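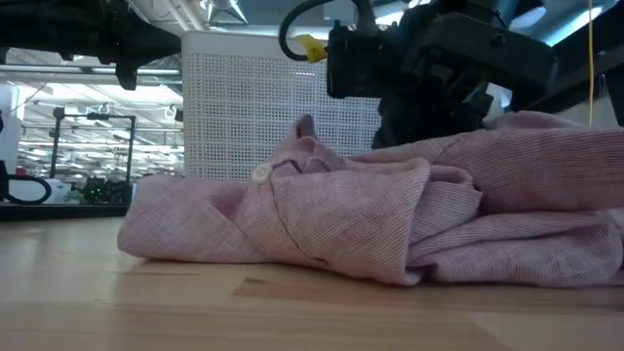

Figure 1. The pink pinstripe shirt, partly folded, on the wooden table.

Does the folding method matter? A small study of creasing in button-down shirts

Liesl Gasser
Project report, Textiles and Household Studies, second year

1. Why I chose this

My starting point was irritation. Every household manual I read while preparing for this module gives a correct way to fold a shirt, and each author is very sure that the others have got it wrong. One wants the collar flat and the sleeves crossed behind the back. Another wants the sleeves folded down along the sides, and a third has you roll the whole thing up from the hem. The promised result is always the same: a shirt you can wear without ironing it again. I could not find one that showed how this had been checked.

I wanted to know whether a careful fold gives a better shirt than a careless one. I expected a small difference. I also expected that most of what gets put down to the method would come from the cloth, the weight on top of it and the time it spends in the drawer.

2. The shirts

I used eight shirts, all button-down, all with long sleeves. Two were new and the other six had been worn and washed for at least a year. Most were plain. The one in Figure 1 is dusty pink with a fine woven pinstripe, and I came to dislike it for this work, although I like it as a shirt. The weave has a slightly speckled look, which makes it hard to tell a shallow crease from the pattern unless the light comes from the side. On plain cloth I could grade creases quite quickly. On the pinstripe I kept changing my mind.

I should have picked shirts of one cloth. My supervisor said so in the first meeting and I did not listen, as I thought variety would make the results more general. It made them harder to read.

3. The methods compared

I took two folds from printed sources and compared them with no fold at all.

The first, which I call the Haslinger fold after the booklet I took it from, has the shirt buttoned and laid face down. The sides come in to the middle of the back, each sleeve is turned down along its own side, and the body is folded up in thirds. The second, the Zonley fold, leaves every other button open and crosses the sleeves behind the back before the body is folded once. Both booklets say that the collar should stand and must never be pressed flat.

The third condition was a loose bundle. I gathered the shirt up with both hands and put it down.

Each shirt went through all three, with a wash and an iron before every round. After folding, it lay under a flat board in a drawer for 22 hours. I then hung it up and graded the creases on the front, back, sleeves and collar from zero (none that I could see) to four (would need ironing before anyone wore it).

4. What I found

The bundle was worst, as anybody would guess. Its creases were deep and ran in all directions, and the button placket suffered most. It is a strip of doubled cloth with a stitched seam, so it does not bend where the single layer next to it bends. Once it has been pushed into a diagonal it keeps a kink that shows even when the rest of the front has dropped out. A collar looks after itself fairly well. Even in a heap like the one in Figure 1, the collar tip sticks up above the rest, creased but out of the press of the other layers.

Between the two proper folds I found almost nothing. The Haslinger fold did slightly better on the sleeves and the Zonley fold slightly better on the back. Both differences were smaller than the difference between my own two gradings of the same shirt, done an hour apart, so I do not think either can be called a result.

The sleeves deserve a separate word. Wherever a sleeve ends up stacked in several layers, the inner layers crease more sharply than the outer ones, and this was true for both methods. The booklets treat the sleeve as a thing to be hidden. If I were to write instructions of my own I would begin with the sleeve and let the body follow.

5. Problems

I graded my own work, and I knew which fold each shirt had been through. This is the biggest weakness of the project. I tried to get round it by asking a classmate to hang the shirts in mixed order, but I could recognise the Zonley fold straight away from the single line across the back.

The room was a problem as well. I folded at Sekow Hall, on a pale wooden table with a seam in it. The top is smooth enough that cloth slides while you are trying to line up an edge. At home I fold on a bed, where cloth stays put. I suspect that some neat folding advice is really advice about surfaces, and I have no figures to back that up.

The drawer was never fully closed, the building was dry in December with the heating on, and I did not measure humidity. The Wullar guide to garment storage, which I otherwise found the most sensible of my sources, says humidity matters more than folding. It gives no evidence for that either.

6. What I would change

I would use one cloth, and more shirts of it. I would photograph each shirt on a hanger with a lamp to one side and give the pictures to somebody else to grade, with the back cropped out so that the fold could not be guessed. I would also test the board. I chose a flat board because both booklets mention a light weight, and I now think a light weight for a day may do more to a shirt than anything done with the sleeves.

For the time being I fold my shirts the Haslinger way — mainly because they fit the drawer — and I still iron them.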